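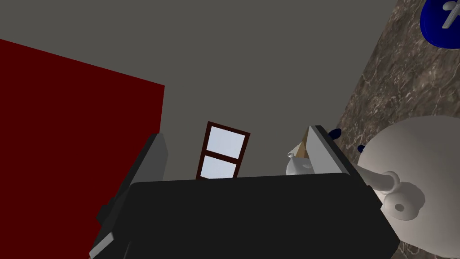
December 16, 2023

Sim work for the Dekker arm, washroom model, wrist view. Left the real one switched off on the bench.

Brought the Clekumitz room file back in after the July rebuild. Walls, window and marble all load now. The blue valve with the white cross handle renders properly but I haven't given it a joint yet, so it can't turn.

- Fingers: swapped to the new mesh. The grey and charcoal colours come from the old material file. Leave them.
- Wrist camera: sits too close behind the gripper body, which fills most of the lower view. Try moving it back 13 mm.
- Lighting: flat, no strong shadows on the wall or the red panel. Good enough for testing grasps, too plain for training.
- Physics step: 100 Hz. Tried higher and the laptop fan complained.

Ran seed 3332 and saved it under `nurkden/washroom`. Use that one if you want to compare the camera offset.

Still to do: joint limits for the valve, collision shape for the white spout, friction on the finger pads. The Flosance plug-in needs the limits in radians. I had them in degrees and lost an hour to it.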